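Why Does a Shirt Get Wrinkles?

Pull a shirt out from the bottom of a full drawer and it will have lines all over it. Nobody drew them there. To see where they come from, you have to look at what cloth is made of.

Cloth is made of threads, and each thread is made of thin hairs called fibers. A cotton fiber is thinner than a hair on your head. Inside it are long chains of tiny parts, much too small to see. The chains hold on to each other, and that keeps the fiber in its shape.

When you bend cotton, some chains let go and slide. If the shirt stays bent for a long time, with other clothes pressing on it, the chains grab hold again in their new places. Now the bend is a wrinkle. Water and heat help the chains let go, so a damp shirt left in a heap wrinkles faster than a dry one. 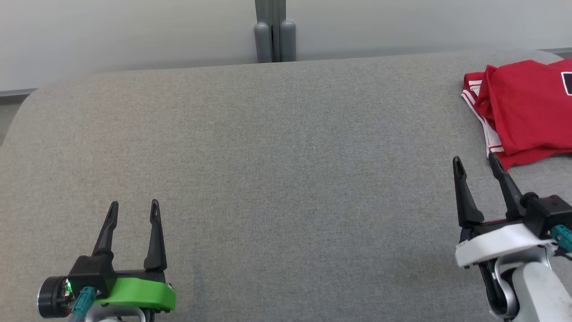 Folding bends a shirt too, but only in a few places, and you get to choose where. You need a flat space bigger than the shirt. A bed works, and so does a padded bench or a clean table.

Lay the shirt face down and smooth it with your hands, from the middle out to the sides. Fold one side in toward the middle, with the sleeve. Do the same on the other side. Now you have a long strip. Bring the bottom up to the collar and turn the whole thing over.

Sports shirts are a little different. Many are made of polyester, a kind of plastic pulled into very fine threads. Polyester takes in hardly any water, so it dries fast and does not wrinkle much. It can still get a crease if it is packed tight. If there is a number or a picture on the shirt, try not to fold right across it -- the printed part can crack after a lot of folding.

Try this at home. Take two cotton handkerchiefs. Fold one neatly and squash the other into a ball. Put both under a heavy book for 12 hours, then open them up. Count the lines on each one and write the numbers down. You can do it again with damp handkerchiefs, but put a plastic bag around them first so the book stays dry.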